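# Let the kids do the boring part

I've been helping out with the robotics club at Clullmont for a while now, and every fall I end up having the same argument with somebody's parent in the parking lot. It goes like this. The parent came in at pickup time, looked around for robots fighting or racing or at least rolling, and instead saw their kid moving a piece of crumpled stuff in and out of a tray for the fifteenth time. And the parent would like to know, very politely, when the robotics starts.

It started already! That was it!

I get the disappointment, I really do. I grew up on the same TV shows. But the club changed what it does, and I think the change was right, and I'd like to make the case at more length than you can manage next to a minivan with its engine running.

For years we did the regional contest, the Brodia Cup. You get a kit, you build a thing with wheels, the thing pushes foam blocks into a goal. We were okay at it. One year we were pretty good at it. What I noticed, though, was that two kids did nearly all the building and everyone else held the laptop charger (or painted the banner, we had gorgeous banners). The kit cost us $2,435 by the time we'd bought the spare motors, and in the spring it went in a bin and came out again in September with half the screws missing.

Now the older group spends most of the year teaching a machine to handle soft stuff. Paper, cloth, whatever won't hold its shape. They strap on grippers, they do the job by hand over and over, they save every try, and then they train on what they saved. Rahman, the software we use for the training part, is free for schools and has the ugliest menus I've ever seen. I'm fond of it anyway.

And yes, a lot of it is repetition. A good recording day is about 60 tries. Somebody pencils lines on a board so that the tray goes back where it's supposed to go. Somebody else keeps the log. They argue over whether a grab that slipped a little and then recovered should be kept or thrown out, and that argument went on for two whole meetings last winter, and I would put it up against any classroom discussion I've ever sat through. One side said you only want to show the machine clean examples. The other side said then it will never have seen a mistake and won't know how to get out of one. Nobody had told them those were real positions that grown-up engineers hold. They got there on their own, over pretzels.

That's what I want the parking lot parents to see, and it doesn't show up well in a fifteen-minute visit. When a kid builds a cart that doesn't turn left, they tighten something and it turns left. When a kid trains a machine on a pile of their own work and it does badly, they have to go back and look at the work. Were we always coming from the same side? Did we get lazy after snack? It's a slightly uncomfortable thing to find out about yourself at fifteen, and I think it's good for them. It was good for me, and I'm a long way past fifteen.

Now, the fair complaints, because there are some.

The first is that it isn't exciting for the younger ones, and I agree. We still run Jonon, our little in-house build night, on Tuesday, and the middle schoolers can race carts until the batteries quit. I wouldn't give an eleven-year-old a data log and expect them to come back.

The second is the money question, and whether we're just training kids to do dull labeling work for somebody else's company. I take that one seriously. My answer is that the recordings stay with the club, the kids who make them are the ones who train on them, and everyone rotates through every job. If we ever started splitting the group into kids who record and kids who get to do the fun part, I'd quit, and I've said so out loud at a meeting where it's in the minutes.

The third is that there's no trophy. True! There's a demo night, where a few dozen people eat sheet cake and watch an arm try to pick up a rag. Last time it missed, and missed again, and then got it, and the noise in that room was louder than anything I ever heard at the Cup. I'm not going to pretend that proves anything. I just liked it a lot.

So if you're picking up your kid this fall and it looks like not much is going on, come in and stay a little longer. Ask them which tries they threw out, and why. They'll talk your ear off all the way home, and you can tell me in the parking lot next week if you still want the foam blocks back. 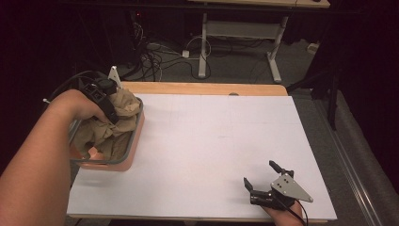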